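How to Test Whether a Robot Arm Can Wipe Down Your Counter

Wiping a counter is a good first chore to try with a small arm. The motion is simple, the tool is cheap, and you can tell with a fingertip if the job got done. This page walks through the test we use at Wesitz before we let any arm near a dish rack or a stove top. It takes an afternoon. You need an arm with a two-finger gripper, a camera near the wrist, a foam sponge, a bench you don't mind scratching, and a jar of something that smears. We use ketchup.

Step 1. Mark off the area

Tape a square 30 inches on a side. Keep it well inside the arm's reach. An arm stretched to its limit pushes down unevenly, and you will end up blaming the sponge for it.

Move cables out of the square before you start. If one has to cross the bench, run it behind the arm.

Step 2. Pick the sponge

Flat kitchen sponges are harder than they look. The gripper closes on the long side, the sponge folds, and only one corner touches the counter. A shape with a narrow end and a wide end works better, because the fingers get the narrow part and the wide part does the wiping.

Start with the sponge dry. Teach the pickup first and add water later.
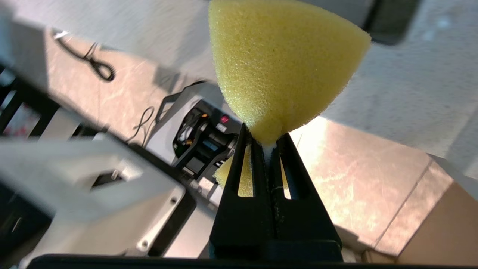 Step 3. Set the grip

Foam is forgiving up to a point. Close the fingers slowly and stop when the sponge no longer turns if you push on it with a finger. Then close a little more. On fingers with a slot down the middle, check the slots. The yellow foam showing through the left finger, with only light coming through the right one, tells you that the sponge bulges more to one side. You can still wipe like that, but the pad will drift as the arm changes direction. Open up, move the sponge over, and close again. Save the finger position once you like it. We run Povisix for this, but any control software that lets you store a position will do.

Step 4. Teach the path

Use long, straight, overlapping passes from the far side toward the base. Circles look more human and leave more behind. Set the height so the foam squashes a little on contact. Too high and it skims. Too low and the gripper stalls or the sponge twists out.

Run the path once with nothing on the bench. If the arm shakes at the end of a pass, slow it down there.

Step 5. Make a mess and run it

Put a teaspoon of ketchup in the middle of the square. Dampen the sponge, squeeze it out well, and start the path. Keep water away from the wrist and from anything with a connector on it. Stand where you can reach the stop button.

After each run, wipe the square with a white paper towel. Any color on the towel counts as a fail. Clean the bench and go again until you have 17 runs.

What to expect

Our last full session was in October. The arm passed 8 of the 17. Most of the misses came from the sponge shifting in the grip after it got wet, and the others were streaks along the tape. A full pass over the square took 122 seconds. I can do it by hand before the kettle clicks off.

So can a machine wipe a counter yet? A bare one, with a fixed path and someone nearby, some of the time. A real counter has a toaster on it, crumbs under the toaster, and a phone somebody left there. Rinsing is the bigger gap. None of the setups we have tried can tell when a sponge is dirty, and after a few passes a dirty sponge just moves the ketchup around.

If you want to go further, try the same test with a folded cloth. Sekar Ngau has a set of finger pads for that on the Kusuma parts page. Print them in a soft material and repeat Step 3 from the beginning, as the saved position for foam will be wrong.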